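Walk-through notes, two-arm sorting cell, shared shop at Bendport
Checked by: Fermín Troncoso. Build owner: Ravinder Bélanger.
Status: **not signed off for running unattended**

Ravinder's build sheet says "ready". I went down it line by line and marked what I could confirm myself.
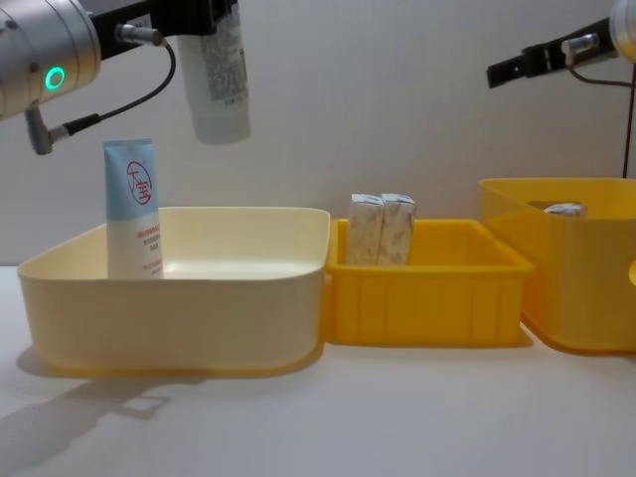
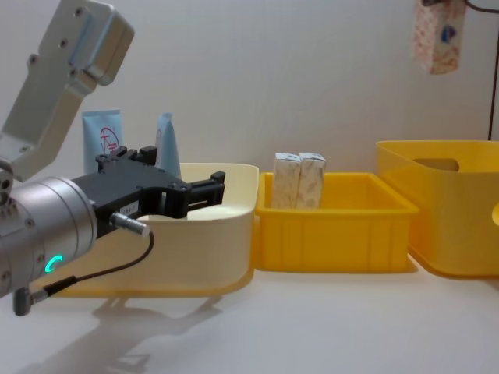 ## Power and stop

- [x] Stop button cuts both arms. Tried it on each arm in turn.
- [ ] Stop button within reach of the operator. It's reachable if you're tall and already standing there. Move it.
- [ ] Restart needs a deliberate step. The Ronero controller picks up where it left off when the button is released. I don't like that at all.

## Cables

- [x] Gripper connectors seated.
- [ ] Cable slack checked through full travel. The sheet says "fine". Fine at what pose? The loops at the wrist need to be watched through the whole range, slowly, with someone's hand on the stop.
- [ ] Strain relief. Ravinder says the connector holds it. A connector is for connecting — add a clip.

## Motion

- [x] Speed cap set to 200 mm/s in software.
- [ ] Speed cap measured. A number on a settings page proves very little. The last build from the Ashby group claimed 200 and we clocked it at about 300.
- [ ] Arms can't reach each other. The keep-out zone is drawn in the software, but I was not shown a test with both arms moving.

## Grip and bins

- [ ] Drop test, 28 picks, mixed items. The log has passes only. No squeeze pressure written down, and no note of what was picked. Redo it with bottles and soft packets listed apart.
- [ ] Bins held in place. If one gets nudged, the arm still goes to the old spot. Tape marks at the very least.
- [x] No sharp edges on the bin rims.

## Paperwork

- [ ] Sturnberg mount drawings in the folder. Page 2 is missing.
- [ ] Name of a second trained person. Blank.

Ravinder thinks I'm being fussy about the restart. Maybe so, but I want it fixed before the September open house, and until then the cell runs only with one of us standing at it. I'll recheck the open boxes once the clips are on.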